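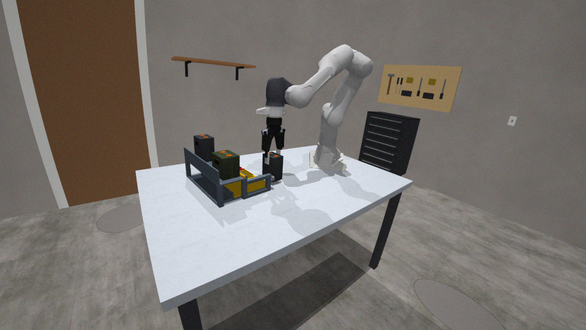 A follower wrote to me last night that a filly has no business in the Stornbridge Mile, that the distance is fine but the colts will push her off the rail before the first turn, and that I am only dreaming because I like gray horses. I want to answer in more than one post, so please be patient with me.

1/ First, yes, I like gray horses. This is true and I will not defend myself.

2/ Second, we are talking about Drarkance. Four years old, trained at Tallgate, and she has run against colts before. Two times. She was second in October on soft ground, and she was fifth in the winter, when she had the widest post and a very slow start.

3/ People remember the fifth place. I watched that race again this morning, three times, with my coffee. She lost maybe four lengths at the gate and she made up most of them on the far turn. For me this is a better race than the second place.

4/ About the rail. The Stornbridge Mile has a long run before the first turn. If you have been there you know it, the gate is far back in the chute, almost behind the old barns. A horse with post 7 has time to find a position. She has post 7.

5/ The weight. Fillies get an allowance in this race and I think many people forget to put it in their numbers. It does not win you a race alone. But in the last furlong, when everyone is tired, I would like to have it on my side.

6/ Now the problem, because I try to be fair. The problem is Bech.

7/ Bech has won his last three and he did it from the front each time. If he gets an easy lead, I don't see how she catches him. His stride does not get shorter at the end, he just continues. I have looked for a weak point and I found only one – he does not like company next to him early.

8/ So the question is who goes with him. There are 10 in the race and I count 2 with real early speed, Bech included. The other one drew the outside. If his rider decides to sit and wait, then the pace will be slow and I will be sad.

9/ Someone will ask about the ground. It rained on Tuesday and the track people say it will be good by the weekend. She has run well on soft and on good, so I leave this out of my thinking. Bech I have never seen on soft.

10/ I am not telling anybody to bet. My own money is small, it is the price of a dinner. At the early price she would have to be much worse than I think for it to be a bad bet, but I have been wrong at Stornbridge before, and with more money than a dinner.

11/ A small thing for those who go in person. The walking ring opens early, and there is place for up to 300 people at the fence, so come before the race before. Look at how she walks. In October she was sweating on the neck and pulling at the lead. If she is quiet this time, I will be much more relaxed than I am now.

12/ To the follower who wrote to me: thank you, it was a polite message and I enjoyed thinking about it. We can speak again after the race. My order is Drarkance, Bech, and for third I still don't know, I will post it when the scratches are final.

2019-03-07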